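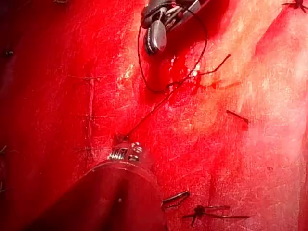 A loop of black suture thread between two surgical instruments.

Small hospitals should keep their planned surgery
Aisling Heffernan
Tuesday, October 4, 2022

The plan to move all planned surgery from Arnamville to Horgan has been sold as a tidy one. One large site, one set of theatres, one waiting list. I have read the consultation paper twice and I still think it is a mistake.

The two towns are 29 miles apart. That is not far if you have a car and someone to drive it. The first bus leaves Arnamville at twenty to eight, and patients are asked to be on the ward at seven. The paper deals with this in one paragraph, which says that "local transport options will be explored". They should have been explored before the paper was printed.

Supporters say that surgeons who do more operations get better at them. I accept that for rare and difficult work, and I would happily travel for it. Hernias and gallbladders are another matter. Arnamville did over 600 planned operations last year, and the paper does not name one kind that went worse there than at Horgan.

Then there is what happens afterwards. My mother was 81 when she had her gallbladder out at Arnamville. My aunt walked up to see her every afternoon and brought her own soup, and the nurse on the ward had been at school with my brother. None of that would appear in a table of costs, but she ate, she got out of bed and she came home on the third day.

The savings also depend on Horgan having room. It has 40 beds for surgical patients and was cancelling operations in September for want of them. Adding a second town's list to that ward will not shorten anybody's wait.

If money has to be found, share the managers and the booking office between the two sites. Leave the theatres where they are, and put on an earlier bus for those who do have to go to Horgan.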